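Reviews > Home Office > Desks > Govard Standing Desk

E-mail this page | Print this page

The Govard Standing Desk: Eleven Months of Going Up and Down

I bought the Govard because my back told me to. My back has made a lot of purchasing decisions over the years, including a kneeling chair that now holds the cat's blanket, so I went in with modest hopes and a tape measure.

The price was 357 dollars with delivery, against 330 for the hand-cranked Oltmanns that my friend Khanyisile Ngcobo swears by. She says the crank is good exercise. I have watched her use it exactly once, in front of company, and it took long enough that the conversation moved on to property taxes. I paid the extra 27 dollars for the motor and have not regretted it.

Delivery first. The desk comes in two boxes, and they do not necessarily travel together. My legs arrived in June. My top went to the depot in Brirbridge, where it seems to have enjoyed itself, and showed up nine days later with a dented corner on the carton and, mercifully, none on the desk. If you order one, don't get rid of your old desk until both boxes are in the house. I spent those nine days working off an ironing board, which does go up and down, come to think of it, and costs a good deal less.

Assembly took me 40 minutes according to the booklet and most of an afternoon according to the kitchen clock. The booklet is all drawings. They show a cheerful bald person with no face attaching a crossbar, and he never once has to lie on the floor with a flashlight in his teeth. The bolts are good, solid bolts and they all fit. The bag holding them is labeled with letters that match nothing in the booklet. Lay everything out by length and you'll work it out. The hex key they supply is too short to get any leverage, so use your own if you have one. 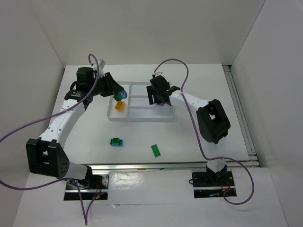

The motor is the best part. It's quiet enough to run during a phone call, and it starts and stops gently, so a full cup of coffee makes the trip without leaving a ring. There are three memory buttons. I have one set for sitting, one for standing, and a third for standing in the shoes I wear when I'm pretending to be a person who goes places. The display shows the height in inches. Mine stands at 41 and it has never drifted.

Stability is a different story. Sitting down, the desk is a rock. At standing height it has a slight side-to-side sway when I type hard, and I type hard. The monitor nods along as if agreeing with me, and I've come to find that pleasant. Someone tall, who needs it near the top of its range, will find it less so. Annelore Weidemann, who is well over six feet and borrowed my desk for a week while her study was being painted, called it "like working on a ferry." She gets seasick, so weigh that accordingly.

The top is fine. It wipes clean, it hasn't chipped, and the front edge is rounded off enough that it doesn't dig into your wrists. It does show every fingerprint in afternoon light. The cable tray underneath is a bad joke - a strip of bent metal that might hold one power strip if the power strip were willing to be reasonable. I took it off after a month and used hook-and-loop ties from the hardware store on Nasavstead Road, and everything has stayed put.

I wrote to customer service about the tray. They replied in two days, very politely, and offered to send me another tray.

Do I stand more? In the first month I stood all morning, every morning, and told people about it. By fall I was standing for phone calls and after lunch. Now I'd put it at an hour a day, in pieces, and my back has gone quiet on the subject. I can't say whether the desk did that or the walks did.

Good: quiet motor, memory buttons that remember, decent bolts, easy to clean.

Bad: sways when raised, cable tray, lettered bags, boxes with independent travel plans.

Four stars out of five. I'd buy it again at this price, though I would want the legs and the top in the same truck. Khanyisile has asked to come over and try the buttons a second time.

Contact us | Copyright, all rights reserved | Back to top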